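Stop clapping between movements? No. Stop shushing.

I have had it with the shushers. Went to hear the Cinmont Chamber Players in July, the old hall on the river side, no air conditioning, everybody fanning themselves with the program. Gudrun Ljungberg on cello. She finished a first movement so fierce that a kid two rows up started clapping. Couldn't help himself. Eight years old maybe, in a clip-on tie. And a man turned all the way around in his seat and hissed at him.

The kid sat on his hands for the rest of the night. I watched him do it. Will he come back? Would you?

I know the arguments. I've been writing about music in this town for 14 years and I get the letters. The piece is a whole, the silence belongs to it, you don't applaud between chapters of a book. Fine. Except people used to clap between movements all the time, and composers liked it. Mozart wrote home to his father pleased as anything that the crowd had clapped in the middle of a movement, while the band was still playing. The quiet-as-church business came later, and it got handed down to us like it was scripture.

Meanwhile walk over to the Plullina on a jazz night. Twenty steps down, sticky floor, 50 chairs and none of them match. Thaís Miranda sings there most of the summer with Güven Kozan on piano. He takes a solo, people clap for the solo, she comes back in over the clapping. Does it ruin the tune? She told me she waits for it. Said a room that doesn't make any noise scares her – she starts singing to the exit sign. I think about that exit sign a lot when I'm sitting in the big hall.

And before someone writes in, yes, there are bad audiences at the Plullina too. Talkers. The guy who orders nachos during the ballad. I'm not defending talkers. A person yakking through a slow song is ignoring the singer and a person clapping after a fast one is doing the opposite, and I don't see why they get the same dirty look.

I asked Pylyp Skoryk what he thought. He conducts the Gündoğdu series, very correct, white tie, the works. Expected a lecture. What I got was a shrug and "they can clap when they like it." Then he said he'd take clapping in the wrong place over coughing in the right place. He keeps his arms up at the end of slow movements when he wants quiet, and people get it, they can see his arms. When he drops them and turns a little, he says he's half hoping. Most nights nothing comes. Just 200 people holding there breath and then the coughing, all of it at once, like a barnyard.

So who's the rule for? The player doesn't want it. The conductor doesn't care. It's for the people who know the rule. They paid for the ticket and a bit extra for the feeling of knowing when.

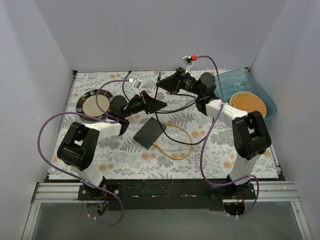
Canan Ekinci disagrees with me, and she's no snob. Plays second violin, teaches, hauls her students to everything. Her point is concentration. You've got the next tempo in your head already, your bow is halfway up, and then comes a wave of noise and you have to find it all again. I believe her. There are pieces where I'd hate it too. The end of a slow movement that fades down to nothing, leave it alone, please. But most first-timers leave it alone on their own! They clap at the loud endings, the ones that sound like endings, which were written to get exactly that. Give them some credit.

What I'd do. Take the little line out of the program, the one that says "please hold your applause." The Zomutex festival dropped theirs 12 years ago and I've been to most of the seasons since, and it's fine. Some nights there's clapping after the first movement, some nights there isn't. Players nod and go on. Tickets there go faster then they do here, make of that what you want.

And if you're sitting behind a kid in a clip-on tie and he goes off early, clap with him. Two or three people is enough to make it sound like it was meant. Ljungberg looked up, by the way, when he did it. She was smiling. The hisser had his back to her so he missed it.

Letters to the usual address. Keep them short this time.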